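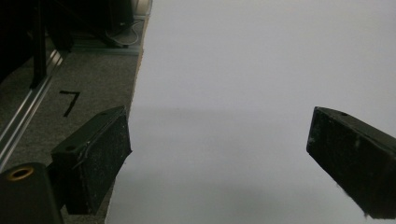

Two black fingers, one pale sheet. The floor test at Lellow begins with the fingers open.

Picking up a sheet of paper from a carpet is the kind of job that ruins a good afternoon. The sheet lies flat and offers no edge worth the name. At Lellow, a small automation shop in Busmont, it has become the test every gripper has to sit before anyone talks about buying it.

"A box tells you very little," says Boglárka Pálfi, who set up the trial in February. "Every gripper on the market will pick up a box. I wanted something that made them look different from each other."

Three tools went through the program. The first was the Kwak, a parallel gripper with blunt block fingers and a price of $3,313. The second was the Plillulix, which has thinner tips and a softer spring behind each one. The third was a pair of fingers the shop had milled itself and bolted to an old body from the parts shelf.

All of them were used by hand first. An operator holds the tool, guides it to the sheet and closes the fingers, while a camera on the tool records the approach. Only after that does a gripper go on the arm. Edmund Stępień, who writes the controller code, likes the order of things. If a person holding the gripper can't get the sheet up, he sees no point in spending a week teaching an arm to fail at it.

The carpet is the same grey stuff you find in any office, and it was kept on purpose. On a hard bench the fingers slide until they meet an edge. On carpet they sink a little, drag, and collect whatever is down there. Black fingers show dust and lint very quickly, and Pálfi now has them wiped at the start of each session. She admits this took longer to become a habit than it should have.

The block fingers had the most trouble with a sheet lying fully flat. Their wide faces pushed it along the floor unless the operator pressed down and let the paper buckle between them. Once it buckled, they held it better than anything else in the trial. Over 181 attempts by hand the Kwak lifted the sheet 90 times, most of them in the second half, when people had learned the trick.

The Plillulix was easier from the first try and much fussier about angle. Tilt it too far and one tip rode up over the paper while the other dug into the pile. The shop-made pair landed somewhere in the middle, though one finger worked loose twice and had to be refitted.

Stępień's complaint is with the view. When the fingers are down near a large pale sheet, most of what the camera sees is blank paper, and shading across it can be mistaken for a fold. He tried a lower exposure, then a lamp off to one side. The lamp helped. He would still like a second camera, mounted away from the tool, and has put in for one.

The full set now runs to 476 recorded attempts across the three grippers. The Kwak goes on the arm first, starting Monday, with the press-and-buckle move written in as its opening step. The Plillulix will follow once its new tips arrive.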